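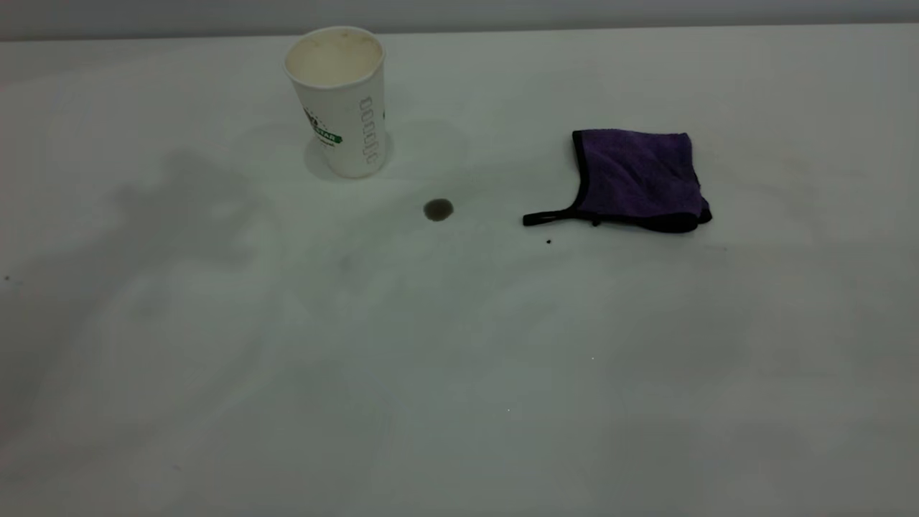

Cup, coffee, cloth. The whole of my weekend so far.

Sat 12 November

Up too early, bus late, got to the Drordale lab at quarter past nine with wet socks and the key card not working AGAIN. Rang Ostap. Ostap was inside already, had been inside since eight, hadn't thought to prop the door. He'd eaten both the croissants. Fine.

So. Clean-up task. Skosby rules came through in their final final form on Thursday night and they've changed the bit we were good at. Cup now has to end standing, on its base, and the spill has to be gone, and the cloth has to be back on the right hand side of the table and not hanging off anything. Four minutes on the clock. Before, you could do the cup OR the spill first and stop for half marks. Now no half marks on the spill. You wipe it or you don't. Out of 900 total, and the clean-up is the biggest lump of it, so no skipping it and making the points up on sorting, which was my plan, which I was quite fond of.

Morning was just the cup. Start it lying down, get Abreu to pick it up, turn it, put it down. (We still haven't changed the arm's name. It's on the entry form now so that's that.) Paper cups are horrible. Squeeze a bit too much and the wall goes in and then it never stands properly again, squeeze too little and it rolls round in the grip and you're putting it down at a slant. Went through a silly number of cups. The good ones went back on the stack, the dented ones went in the bag for me to practise on at home with my actual hand, don't ask.

Ostap thinks grip by the rim. I think grip by the body, low down, near the base where it's stiffer. We had this arguement in July and we had it again today with exactly the same words. Tried his. Rim folded. Tried mine. Didn't fold but when it comes up to vertical the wrist is nearly on the table and the planner has a sulk and goes the long way round, which eats half a minute. So neither of us won. He's writing something that picks depending on which way the mouth faces. Sensible. Annoying.

Lunch, cheese roll, eaten standing up. Priya's group wanted the lab at one and we had it booked till five and there was a Conversation. We kept it. I feel a bit bad. Not that bad.

Afternoon: spill. I do the spills. Coffee, cold, out of a dropper, same place every time or near enough, and then Ostap moves it when I'm not looking so that we're not fooling ourselves. The trouble is the detector. It finds the big obvious blot no bother but it also finds everything else. Shadows. My sleeve. Once the edge of the table. It wiped at a shadow for ages today, very carefully, lovely long strokes, while the coffee sat there next to it. Ostap filmed that on his phone and has sent it to his mum.

Turned the threshold up. Stopped seeing shadows. Also stopped seeing thin coffee. Turned it half back down. Wrote the number on my hand, washed my hands, lost the number. Had to do it all over again. Number is now in the notebook, page with the tea ring. 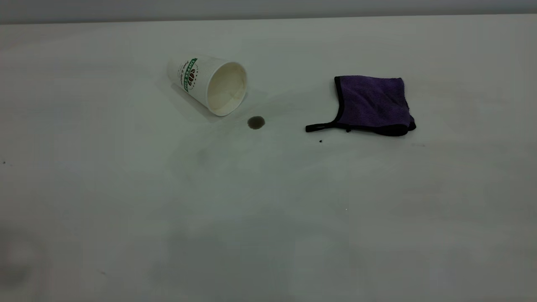 Order of jobs is the thing we really have to settle before Skosby, and I went home cross about it. If the arm goes for the cloth first it has to come back over the cup with a great floppy thing hanging off it, and the cloth catches the cup and shoves it. If it goes cup first, the elbow comes right across the spill. I pulled up the stills after tea to make my mind up. With the cup on its side like that, mouth pointing down towards the coffee, there's really not much room between the rim and the spot, and a lot more between the spot and the cloth. So cup first, lift it straight up and away, put it down further back, THEN the cloth has a clear run from the right. Obvious when you look at it. Took me all day. Also the little black loop on the cloth points left straight at where we want to go, so if we grab near the loop end we're already facing the right way. Must tell Ostap before he rewrites the grasp code again.

The other thing I noticed is the specks. Tiny dark ones, one below the loop and another way over by the left edge. I'd been blaming the detector for inventing things over there. Went through the log and I think it's been finding those two for weeks! It wasn't wrong, it was just being fussy. So either we set a smallest size for what counts as a spill or we clean the table properly before we start. Ostap will say smallest size. I will say a damp cloth. Probably both. Have emailed to ask what the judges count, because if Skosby puts crumbs down on purpose then we're in trouble whichever way.

Table also wants a proper going over for smears. I can see faint greyish patches on it when I turn the brightness up and some of that is shadow and some of it I can't tell. If I can't tell then Abreu can't.

Numbers, so I have them. 122 runs logged since we started counting, and that's counting the ones where it just sat there. Today's full runs, cup and spill and cloth all in one go: we got two clean. TWO. Last Saturday none. First one was over the four minutes so wouldn't have scored but I don't care, it stood the cup up, did the wipe, put the cloth down like a person putting down a hat. Second one was inside time by a whisker. I shouted. Man from the corridor put his head in.

Then of course four bad ones in a row and a wrist error, and we had to restart everything, and by then it was dark and Ostap had gone quiet the way he does. He's worried about Vestden. Their team put a video up on Wednesday and it's very slick, music and everything, arm picks up a mug and wipes a table in one long sweep. But it's a MUG. Mugs are heavy, mugs stay put. Let's see them do paper. I said this to him several times and he nodded but he's got the video bookmarked, I saw.

Dr H came by at half four in her coat. Watched one run. It was a bad one, naturally, cup went sideways and rolled. She said the wiping looked more confident, and could we please write up the method section before we forget what the method is. Yes. We should. I've done the heading.

Things for Monday, writing them down or they'll go:
tell O. about cup first, cloth from the loop end
wipe table, whole table, before anything's switched on
more cups (the same sort, the new pack is a different size and it throws the grip width)
book the lab till six, be nice to Priya
find out who has the other dropper
method section, at least a paragraph, at least a sentance

Also the cloth question. We've only ever trained with the purple one. It shows up beautifully on a white table, which has been making life easy, and Skosby say only that "a cloth will be provided". Could be white. Could be a white cloth on a white table with a white cup. Didn't say this out loud to Ostap because it was nearly home time and he'd just cheered up. Will bring a tea towel in and leave it lying about and see what happens.

Fold matters as well. Folded into a pad it's thick enough for the fingers to get under one side. When it's opened out it's hopeless, they just press it into the table and slide off. So after the wipe, when it's all rumpled, the second grab is the risky one, and the rules don't say anything about a second spill but they don't say there WON'T be one. Ugh. Not thinking about that tonight.

Bus home was on time for once. Read the rules again on the top deck, felt sick, stopped. Mum had kept me pasta. Tried to explain to her why standing a cup up is hard and she picked up her glass and put it down again, looking right at me.

Hands smell of coffee and I haven't drunk any. Hair smells of it too somehow. Bath, then the log for runs where the cup ended up on its rim (there are a few, upside down but technically standing, must check if that loses us everything or just some). Ostap has just messaged. He says what about grabbing it by the base. I said that's what I SAID.

Recent entries
The key card, part three
Skosby rules, draft four, crying
Half a minute off the wrist move
Why is it wiping my sleeve
Vestden have a video now
July: we name the arm
Older entries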